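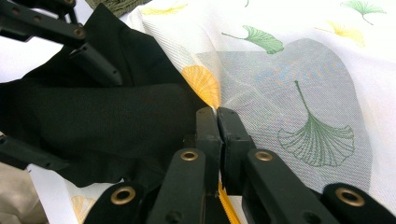
Lerkovex demonstration collection: progress report to Mirkon, February

The plan called for 1000 usable two-handed garment demonstrations by the end of this period. We have almost that many on disk, and I would ask Mirkon not to read much into it. When we replayed a sample of 200, too many showed the same few moves on the same few clothes, and a learner fed on them will probably learn our operators' habits.

Zippers remain the weak point. With hand-held grippers the operator has to pinch cloth close to the teeth, and the fingertips hide the very spot the model needs to see. Dark cloth makes this worse. Sheer prints bring their own trouble, as the mesh shimmers on camera and our edge labels wander across it. Bowen's labeling tool scores these clips as clean. We don't believe the score and have stopped quoting it.

The Kodulside site started late and has sent 2 batches. The second was better lit, but left and right grippers were out of sync in part of it, and those clips are held back.

For the next period we propose fewer clips and more kinds of clothing, with mixed piles kept in. We would also like a trial on the arm before any further spending on collection. Until then the claim that more data will fix the zipper failures is untested, including where we made it ourselves in the proposal.

Spending is on plan.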